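Open-Top Metal Bins
Kolmont Series, Storage and Sorting

The Kolmont bin is a large, open-topped metal container intended for the storage and sorting of small mixed items. It is supplied by Clarnden to schools, libraries, day centers, workshops and offices, and is suited to any setting in which toys, markers and other loose articles must be gathered in one place and retrieved by hand many times a day.

The bin has a flat floor and four walls. It is supplied without a lid. The open top allows the full contents to be viewed from above, and items may be added or removed without moving the bin from its table or shelf. Customers who require a closed container should refer to the Levora range, which is listed separately.

Finish and Wear

All Kolmont bins are finished in gray. Bins intended for daily use will show marks on the floor and walls within the first months of service. Scratches and scuffing of this kind affect appearance only and are not covered by the warranty. Painted bands and labels added by the customer may flake where items rub against them, particularly on the inside of the walls. Clarnden recommends that identification marks be placed on the outside of the bin wherever possible.

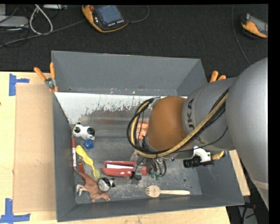 Small articles tend to collect along one side of a bin of this size. Where several types of item are kept together, staff may find it helpful to assign soft toys, building pieces and writing materials to separate bins. Markers should be stored with their caps firmly closed. Ink can be removed from the finish with a damp cloth and mild soap, provided that it is treated on the same day.

Placement

The bin should stand on a level surface that is wide enough to support the whole of its base. Wooden tabletops are suitable. A felt or cork mat is recommended on polished or varnished surfaces, as the underside may leave marks if the bin is dragged. A loaded bin should be lifted by two persons and should never be pulled by its front wall.

Bins may not be stacked when filled. Empty bins may be stored one above the other to a height not exceeding that stated on the delivery note.

Cleaning

Remove all contents and wipe the interior with warm water and mild soap. Dry thoroughly before refilling. Abrasive pads, wire brushes and solvent cleaners should not be used. Areas of bare metal should be kept dry and may be touched up with the gray paint supplied under part number 507.

Ordering Information

Kolmont open-top bin, gray: part number 2108
Felt mat for Kolmont bin: part number 398
Touch-up paint, gray: part number 507
Replacement label holder, outside mounting: part number 500

The Mallet label holder, formerly sold with this series, has been withdrawn. Existing Mallet holders may continue to be used and will accept the current label cards.

Orders from schools and public institutions are accepted on account. Deliveries are made to the ground floor only, unless other arrangements have been agreed in writing. Saturday delivery is available in most districts and must be requested when the order is placed. Orders for delivery before the winter break should be received by the end of November.

Damage in transit must be reported before the bin is put into use. Inquiries concerning this series, including requests for quantity pricing, should be addressed to Emlyn Bowen, Institutional Sales, Clarnden.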